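On Keeping Bread, and on Keeping Other Things Away From It

May 29, 2024

In February, this household undertook a review of how bread is stored and served. The review was prompted by a recurring problem: loaves were going stale or picking up odd smells well before they were finished. The findings are set out below for readers who have written to ask what was decided, and in partial answer to those who questioned my earlier post on the subject.

The first matter was location. Bread had been kept for years in a drawer beneath the counter on Lundden Road, in the kitchen of our former apartment, and the habit moved with us. The drawer in the present kitchen is directly beside the dishwasher and becomes warm and damp whenever the machine is running. Loaves stored there showed mold by the fourth day in summer. The drawer has been reassigned to baking sheets and the cooling rack.

The second matter was the container. I purchased a Prondov bread box, which has a lid that lifts from the front and a small vent at the rear. It holds one large loaf or two small ones. A crusty loaf keeps up to 7 days in it, although the last two of those days are suitable only for toast. A soft sandwich loaf does better in its own bag inside the box, with the end folded under. I do not recommend the refrigerator for either kind. The freezer is satisfactory, provided the loaf has been sliced beforehand.

The third matter proved more difficult to settle, and concerned the table. In this household the table serves for breakfast, mail, mending and a good deal of cleaning, and it had become customary to leave items from one activity in place when the next began. A loaf was frequently set down among spray cans, lint rollers and receipts. The following rules were adopted:

Bread goes on a board or a plate, and the board is wiped before the loaf is placed on it.

Aerosol products of any kind are returned to the hall closet after use. They are not sprayed in a room where food is uncovered.

A loaf that has been cut is covered between meals, either by the box or by a clean dish towel.

The table is cleared completely before it is laid.

Compliance has been uneven. The second rule is the one most often broken, chiefly by me, and I continue to find a can and a loaf on the table together. 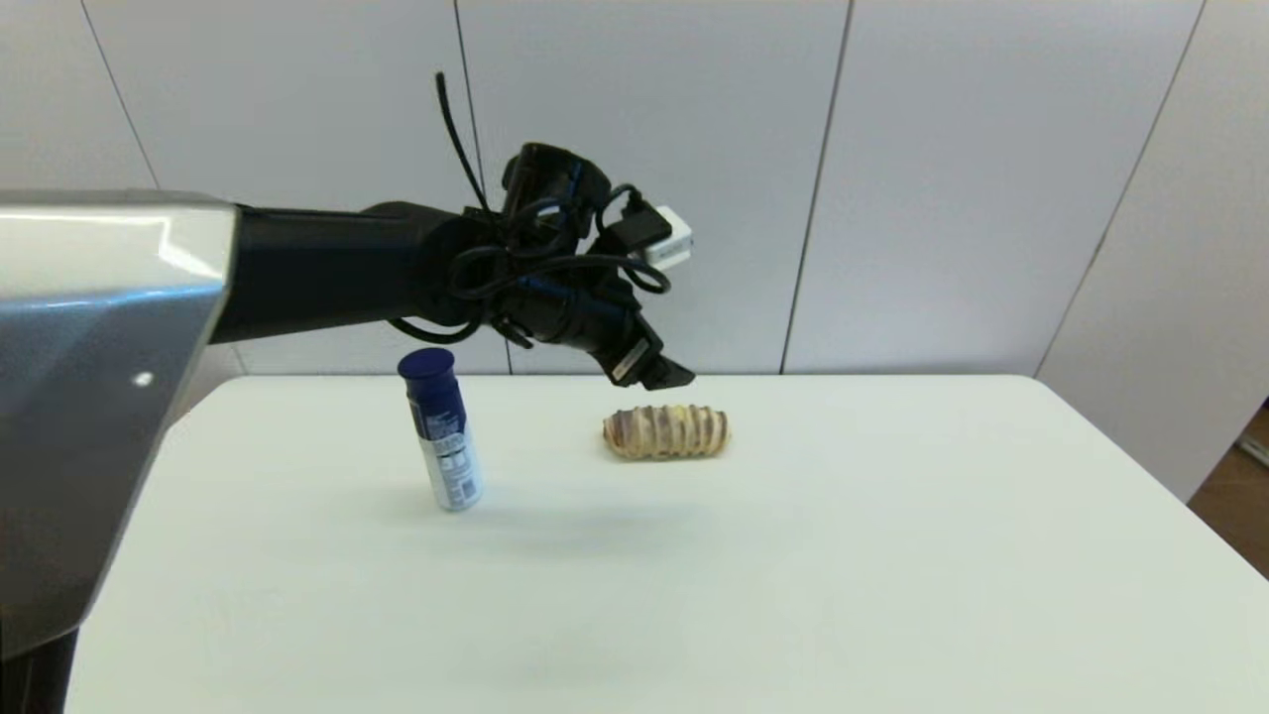
Declan Oakley wrote in to say that the closet rule was sound but the bread box was an unnecessary expense, as a paper bag inside a large lidded pot had served his family well through 9 years and two kitchens. He added that the pot must be completely dry, and that a heel of bread left against the cut side would keep the rest from drying out.

I have since tested the pot with a loaf of rye from Fothergill, and the result was acceptable through the fifth day. The pot was then needed for soup. Readers with a spare one may wish to adopt the method. The bread box will remain in use here, and the closet shelf has been labeled.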